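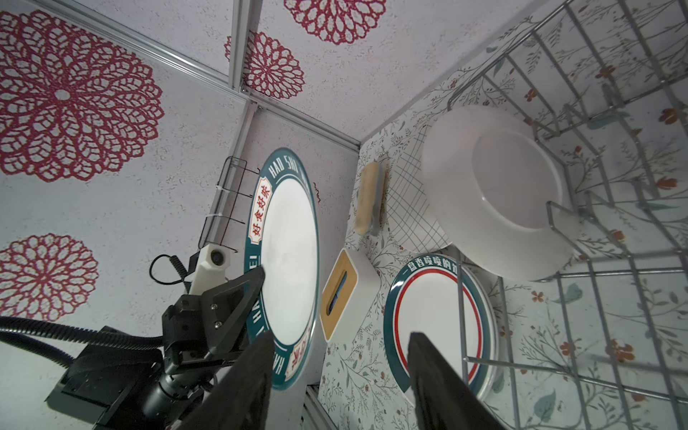

Talks and speaker notes | Media relations | In-house teams

Letting a film crew in: notes for the in-house comms session
Oddur Damgaard

Start with who is in the room. Ask for hands up if they have had a documentary request in the past year. Then ask how many said yes.

My background: 10 years in press offices, the last six at Muvar, the ferry operator. We had a production company, Kelemen, on board for one summer season. Most of what follows comes from that.

1. The first call
Kelemen rang the press office at the end of May and wanted to start filming in July. They had a broadcaster interested but no commission. Ask about this early. If there is no commission, you are helping them make a pitch, and you can agree to a short taster without agreeing to a series.

We gave them one sailing and one day at the terminal. The full contract came later.

2. What to put in the access agreement
Go slowly here, people take notes.

– Editorial control stays with the producer. Don't ask for it. You will lose the argument and look nervous.
– Ask for a viewing for accuracy, safety and security. We had 10 working days in the first draft and settled on six.
– Name one person on each side who can stop filming.
– Staff consent has to be separate from company consent. A manager can't sign for a deckhand.
– Say what happens to unused footage. We left this out and regretted it when clips turned up in a trailer for another programme.

3. Telling the staff
We sent an email. It was a bad way to do it. Half the crew don't read email on shift and heard about the filming when someone pointed a microphone at them. The second time we went to the shift briefings, 31 of them across both ports, and took questions. The main question was whether they could say no. The answer was yes, and a good number did.

(Pause for questions if time is short later on.)

4. When something goes wrong on camera
Tell the Hendel story. Morning sailing from Hendel, engine fault, passengers held on the car deck for longer than they should have been. Kelemen had a crew on the quay. The board wanted it cut. We told them we had no right to ask and offered the operations manager for interview instead. It ran as the second episode. Complaints that week were no higher than usual.

5. Measuring it
Be careful with this part. Zoveck did our media tracking and the chart looks good, but fares went down the same month. I can't separate the two. Recruitment is easier to talk about – applicants mentioned the series at interview.

Time check: 30 minutes to here. Leave the rest for questions. Copies of our consent form are on the table by the door.

Related items
Writing a press office rota that works at weekends
Regional radio: who to ring and when
Trade press briefings for new starters
Handling a request for archive footage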